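Chapitre 4. Régler le tour avant la première pièce

Bon, si vous arrivez du chapitre 3, votre Woltari est posé sur son établi, boulonné, et il ne bouge plus. Sinon, retournez-y d'abord, je vous attends ! J'ai écrit cette partie après avoir monté le mien deux fois (la première, j'avais inversé les cales), alors les étapes suivent l'ordre qui a marché chez moi.

4.1 Aligner les pointes

1. Débranchez le tour. Je sais, il est à l'arrêt, débranchez quand même.
2. Montez la griffe dans la poupée fixe et la contre-pointe tournante dans la poupée mobile. Un coup de chiffon dans les deux cônes avant, le moindre copeau suffit à tout décaler.
3. Rapprochez la poupée mobile jusqu'à ce que les pointes se touchent presque, puis serrez le levier.
4. Regardez de dessus, puis de côté. Si elles ne se font pas face, desserrez les quatre vis de la poupée fixe d'un quart de tour et corrigez par petites poussées de la main.
5. Resserrez en croix et vérifiez encore. Chez moi, ça avait bougé au serrage.

Remarque : sur les tours dont le numéro de série est inférieur à 2638, il n'y a que deux vis, cachées sous le capot. Dorottya Bíró m'a prêté sa clé coudée Kozma pour les atteindre, une clé droite ne passe pas.

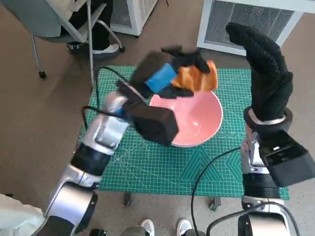 4.2 Placer le porte-outil

1. Fixez une ébauche tendre entre pointes, du tilleul par exemple. Gardez votre beau noyer pour plus tard.
2. Amenez le porte-outil à quelques millimètres du bois, un peu sous l'axe pour une gouge à dégrossir.
3. Serrez la semelle, puis la colonne.
4. Faites tourner l'ébauche à la main sur un tour complet. Rien ne doit frotter, même dans les angles.

Attention : ne déplacez jamais le porte-outil pendant que le bois tourne. On se dit que ça ira vite, et on y laisse un doigt.

4.3 Choisir la vitesse

La courroie a trois positions. La plus lente donne 528 tours par minute et c'est là que je commence toujours, surtout avec une ébauche carrée ! Pour un bol de 237 mm, je ne la quitte pas avant que le bois soit bien rond.

1. Ouvrez la trappe, détendez la courroie, passez-la sur la plus petite poulie du moteur.
2. Retendez sans forcer : elle doit céder un peu sous le pouce.
3. Refermez la trappe, rebranchez, mettez votre visière et placez-vous sur le côté pour le démarrage.

Attention : le diamètre maximal au-dessus du banc est de 305 mm. Au-delà, ça ne passe pas, et raboter le banc n'est pas une option (on m'a posé la question).

Si ça vibre, arrêtez tout et recentrez l'ébauche avant de toucher à autre chose. Pour le mandrin Wikari, voir le chapitre 5.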